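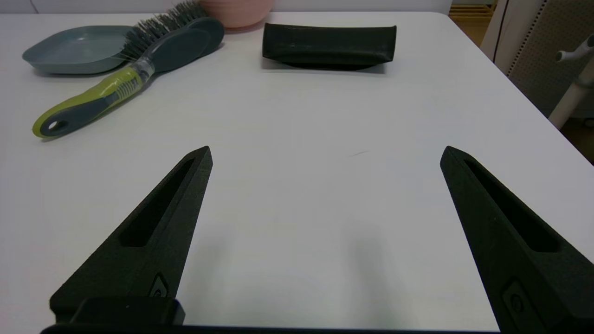

The hairbrush with the lime-green handle, on one of the light tables at Zakharchenko.

Out & About › Open Days & Tours
5/12/26 – by Svitlana Skoryk

I have been brushing my own hair for a good many decades without giving the brush a moment's thought, so I can't fully explain why I drove all the way to Trilutmont for the Zakharchenko open day, except that my neighbor had a spare ticket and the flyer promised coffee. I'm so glad I went! The company makes brushes and combs and the small household dishes you set them down on, and once a year it lets the public wander in and handle everything.

We met in the lobby, where Walter Chávez collected our group and walked us up to the sample room. He has a lovely slow way of talking and he let people stop wherever they liked (I stopped a lot). The tables up there are a very pale gray-white with rounded corners, and the brushes are simply left lying on them so you can pick one up and try the weight of it.

My favorite was the green one. The handle is a real lime green with dark gray accents, and between the handle and the head there's a clear section you can see light through, which I thought was terribly pretty for something that lives in a bathroom drawer. The head is wide and oval, dark slate gray, with the bristles packed in close together. There's a hole at the end of the handle too, for hanging it up, and I've decided that's how I'm going to keep mine from now on. My old one has spent its life under the sink.

It was resting partly over a square dish in a soft blue-gray – or teal, my neighbor and I went back and forth on that all through lunch – with rounded corners and a little raised rim. Walter says people use those for hairpins and rings. I bought two, and one is already full of paper clips.

After the sample room came a talk on how bristles are set, with old wooden brushes passed from hand to hand, and then a long, happy stretch in the shop downstairs. They had put out 500 seconds at reduced prices and the line went clear back to the coat rack. The coffee was from Cistari, the bakery across the road, and so were the almond cookies, and I had more of those than I'll admit to here.

Parking is in the Sestero lot behind the building, and the walk from there is uphill, so wear decent shoes. The elevator is slow but it does come. There's another open day planned for November, smaller than this one, with 100 places, and you put your name down at the front desk or by phone. I've put down mine and my sister's.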